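Stem length and vase height: notes on single artificial tulips

Filed under: House, Methods
13 May 2013

The arrangement on the sideboard was failing again last week, so I took it apart and did it properly. By failing I mean that the tulips leaned, all in the same direction, and that two of the vases would go over if the door was shut with any force. What follows is mostly for my own reference. Perihan Yaman asked for the measurements after she saw the sideboard, so they are included where I have them.

Materials

The flowers are artificial tulips bought in September from the Plusora shop, which sells them singly. I have pale pink and a very dark one listed as black. In daylight the black ones have a slight brown cast, most noticeable at the base of the petals. Each stem has a wire core inside a green plastic sleeve, and the leaves are moulded separately and pushed on. The leaves will slide if you lift the flower by them. Lift by the stem.

The vases are small bud vases, clear and turquoise. The clear ones are from Akgül and the turquoise from a box of odds and ends that Birsen Gündoğdu was clearing out. They are close in height but the turquoise has a wider mouth, and this turned out to matter more than I had allowed for.

Cutting the stems

A new stem is far too long for a bud vase. The usual advice for fresh tulips is that the flower should stand at one and a half times the height of the vase, but a fresh tulip is held up partly by water in the stem and partly by its neighbours. A single artificial one has neither. The head is also heavier than it looks, so a tall stem in a small vase puts all the weight at the top.

I cut the first stem with kitchen scissors, and this ruined the scissors. Use side cutters. Cut less than you think you need, stand the flower in the vase, look at it from across the room, then cut again. I took 2 cm off at a time to start with and went to single centimetres after that. The wire leaves a sharp end which will scratch glass, so fold the last 6 mm back on itself with pliers. Folding also thickens the foot of the stem, and a thick foot sits better on the base of the vase than a bare wire does.

Straightening

The stems arrive bent from the packet. Bending them back by hand puts a kink next to the original kink. It is better to roll the stem on a flat table under the palm, with the leaves off, until the wire evens out. I then put the leaves back on and leave the flower hanging by the foot overnight. I have not tested whether the hanging does anything. Remzi Yurt, who dressed shop windows for 2000 weeks or thereabouts by his own telling, hangs his, and I copied him.

Leaves should start just above the rim. If they start below it they press on the inside of the neck and push the stem to one side, and that was the cause of most of the leaning. Two leaves to a stem is enough in a small vase.

Stability

For the clear vases, a layer of glass gravel in the bottom holds the foot still. Fine sand works better but shows every mark, and once it has been damp it sticks to the sides. I tried florist's putty as well (the Plilley brand, green). It holds very well and cannot be removed. One vase is now permanently a vase with putty in it.

For the turquoise ones with the wider mouth, gravel alone is not sufficient. The stem rests against the rim and the flower leans by the difference. A small ring of clear tubing pushed down the stem to rim level takes up the gap. It is hidden by the leaves if they are positioned as described. Ha-rang Do suggested clear tape across the mouth in a cross, which is what is done with fresh flowers. It worked, but I could see the tape from where I sit.

Dust

The dark heads show dust after 7 days in my front room. The pink ones can go much longer. A soft paintbrush, used from the base of the petals upwards, removes nearly all of it. Washing is possible in cool water with a drop of washing-up liquid, but water gets into the sleeve at the cut end and takes a long time to come out. Brush first.

Which flower in which vase

I had assumed that pink would go in the turquoise and black in the clear, for contrast. I now prefer the reverse. A dark head in a clear vase looks unfinished, as all the weight of colour is at the top. In turquoise it has something under it. The pale pink is light enough for clear glass and the full green stem is worth seeing. Müzeyyen Kocabaş disagrees and has said so twice.

Spacing is easier. Two single tulips should stand close enough to be read as a pair, with one slightly forward. If they are level they look like candlesticks. A third flower makes the whole thing harder and I have not yet found a position for it that I would leave alone. The background should be plain. Pale wood suits both colours – my sideboard is dark oak, and the black tulip more or less vanishes against it in the evening.
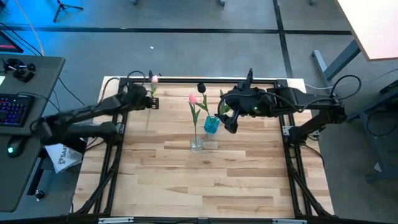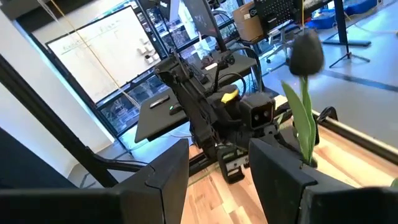
Pale wood, with a dark tulip in both. The pink in clear glass and the dark in turquoise are in the first.

Still to do: replace the gravel in the two end vases, find out whether Avance still make the narrow turquoise glass, and cut the remaining pink stems to match the first.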